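Row of wall hooks keeps coming loose, and the table by the door is a mess
Posted in Home & Storage, July 9, 2019

We moved to Bultville in April and put a row of round black hooks on the wall for keys, straps and chargers. Two of them already turn when I pull on them. The rest of our small stuff ends up on the table. I would like to fix both.

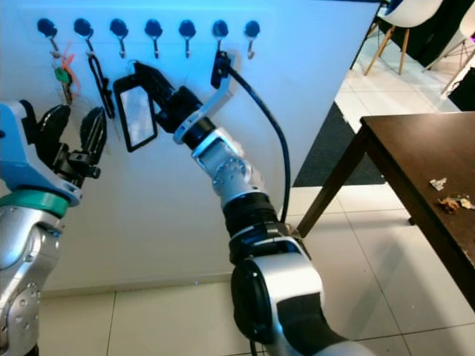

The hooks are the kind with a round knob and a small metal hook under it, from Madach, stuck on with adhesive pads. I want everything we carry out the door to have its own spot. So far the keys with the green tag are on the first hook, a black lanyard is next to them, and a cable is near the other end. I don't want to drill if I can help it.
– tinroof70

Pads fail when the wall wasn't clean. Pull the hook, wipe the wall with rubbing alcohol, let it dry, put on a new pad and leave it empty for 6 hours. Keep the heavy key bunches off until the next day.

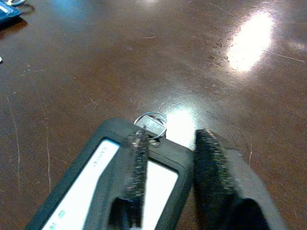
What about luggage tags, do they go on the hooks too? Keep them with the suitcases, because they only get used when you travel and they take up a hook.
– gorkham_dan

I had the same hooks and gave up on pads. Two screws each and they never moved again.

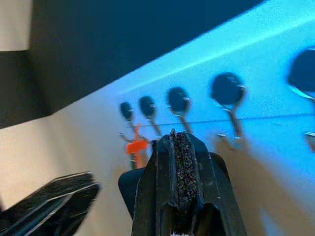 plainjane_b replied that screws are fine in a solid wall, but in a thin panel you need anchors or they will pull out the same way.

OK, anchors then. For the table, sort by how often you pick a thing up. Keys and key pouches go on the wall. Pliers, hex keys, scissors and the tape measure go in a drawer – they only land there after a job. 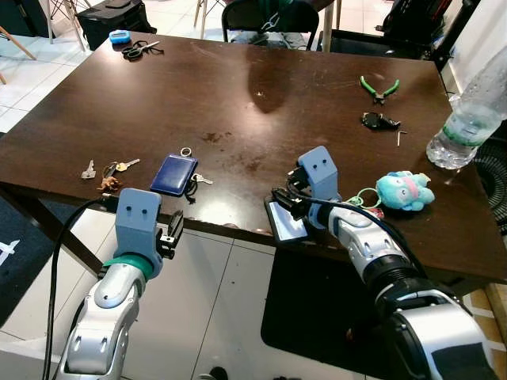 I used a shallow Dubey tray for whatever was left over, and I empty it when it fills up.
– mossyporch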